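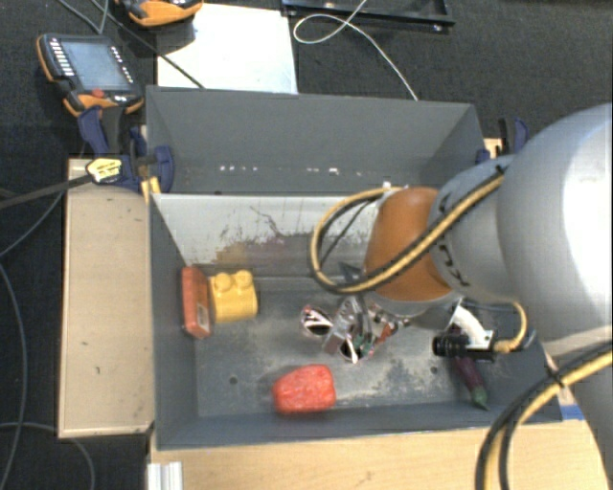 *Front bin, Friday. Red block, yellow brick, eggplant, orange box.*

**bogdan_o**

Swapped our grasp scorer for the new Plirklow release. Vendor page claims 3000 picks without a planner timeout. I got 30 before the first one. Same bin, stock config. Has anyone had it behave near the walls?

**wkwiatkowski**

What's your collision padding? Default is way too fat for a bin that size. Anything hard up against the side, like your orange box, gets every candidate thrown out and the planner spins until it gives up.

**bogdan_o**

Dropped it to 7 mm. Fewer timeouts, but now it proposes grasps I wouldn't let run at full speed.

**Fuad Y**

I don't buy the padding theory. Look at the cable loop beside the wrist. If your collision model is just the bare arm, the planner is fine and your model is lying to it. We had the same thing at Stekum and blamed the scorer for a month.

**wkwiatkowski**

A missing cable would give you bumps, Fuad. It wouldn't give you timeouts.

**Fuad Y**

Fair, unless he's already added it as one big cylinder. Bogdan?

**bogdan_o**

...it's one big cylinder.

**isla_n**

Both of you could be right and I still wouldn't trust that 3000. Did they publish the seeds? I went through the Dramotville logs in April and the "no timeout" runs had retries switched on and counted as a single pick. Post your log with retries off.

**bogdan_o**

Log's up, run 1028. Retries off, cylinder split into three capsules. Still times out on the orange box – the eggplant plans fine.

**wkwiatkowski**

So, padding.

**Fuad Y**

One run. Change one thing at a time and I'll believe you.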